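A Good Night's Sleep in Doketdale

Words by Aishwarya Mathew
02/10/2018

Larysa Onyshchenko has been making beds for other people for most of her working life, and she still has plenty to say about it. We spent a long and very pleasant morning at Clonora, her guest house at the top end of Doketdale, talking about sheets, ironing, and what makes a stranger feel looked after.

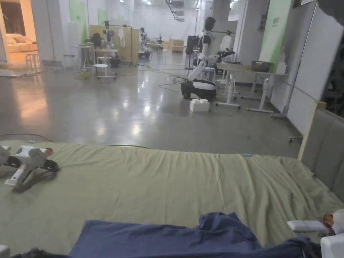
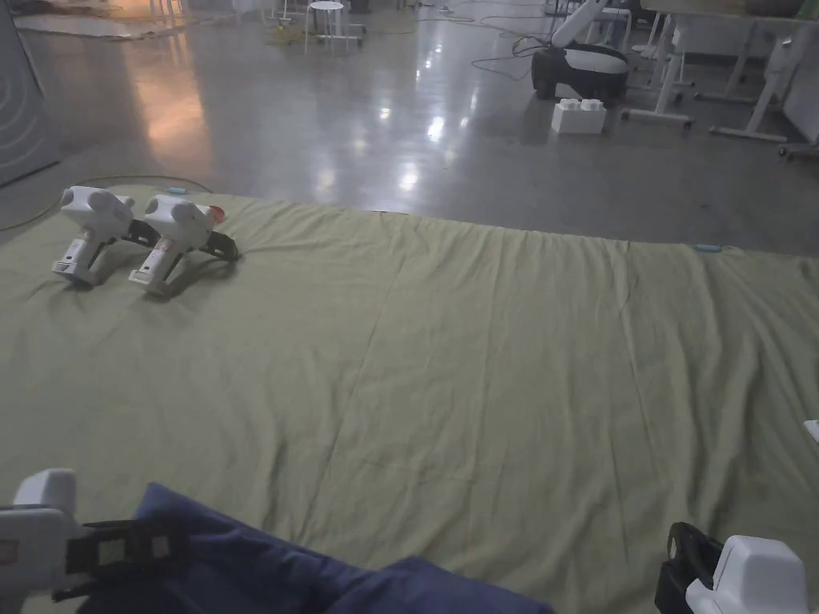 Word count: 674

When I arrive, Larysa is on the telephone to a couple who want to know whether they can bring their own pillows. They can, of course, and she tells them so twice, and then she tells them about the bus, and the bakery that shuts at lunchtime, and by the time she puts the receiver down the kettle has boiled and gone off the boil again.

"People worry so much before they come," she says, filling it up a second time. "They think they're being a nuisance. I'd much sooner know about the pillows now than find out at breakfast that somebody's been lying there all night with a stiff neck and never said."

Clonora has 6 rooms, and when she took the place on, every one of them had a nylon bedspread in a shade she remembers as "tinned salmon". The mattresses were worse. She had come from a large seaside hotel where the linen went away in vans and came back in parcels, and where a sheet was a thing you took off a pile without looking at it. Here she had a twin tub, a washing line and a great deal of rain.

"I cried, the first winter. I did! Everything was draped over everything. There were sheets on the banisters, sheets on the doors, and a gentleman on the landing asking me very politely which way it was to the bathroom, because he couldn't see it."

She was rescued by Rekha Nair, who had a small laundry called Suvarna down by the bridge and took in the guest house washing through that first December at a price Larysa still thinks was far too kind. The two of them became great friends. It was Rekha who talked her out of buying the cheapest polycotton, and Rekha who taught her to fold a fitted sheet, a skill she demonstrates for me with a tea towel and then, when that doesn't really work, with her cardigan.

I ask what she looks for in a sheet, expecting to hear about thread count, and she makes a face.

"They'll print 1,000 on the packet and charge you for it, and you get it home and it feels like a raincoat. I don't go by the number. I go by my hand. If I can, I wash one before I buy the rest, and if it's gone nasty after three washes I know where I am. A nice plain cotton, not too thin, and big enough to tuck in properly. That's all anyone wants. You'd be amazed how many are cut too short."

Then there is the matter of colour, on which she has changed her mind entirely. For years it was white or nothing, partly from habit and partly because white could be boiled. These days she is fond of greens and soft greys, which she finds restful, and which are a good deal kinder about face cream and tea. Her nephew's wife, Oleksandra Savchuk, who helps with the accounts and with the heavy end of the mattresses, would still prefer white, and they have agreed to differ.

Ironing is another subject altogether. Larysa irons pillowcases and the top third of the flat sheet, where it turns down, and she no longer does the rest. She tells me this in a lowered voice, though we are the only people in the kitchen.

"Mohandas Kulkarni, who used to stay with us every spring for the walking, lovely man, he once told me he liked a few creases in a bed. He said a bed with no creases made him feel he ought to ask permission. So I thought, well, that's the ironing sorted out."

What does she do with the old ones? Cut down, mostly. A double that has worn through in the middle will make a pair of cot sheets, and after that it goes for dusters, and after that for tying up the beans. There is a cupboard on the back stairs so full of them that it has to be opened with one knee against the door.

She reckons she has bought about 800 sheets since she started, and could tell you where a surprising number of them ended up.

The telephone rings again. It's the couple with the pillows, who have remembered that they also have a dog.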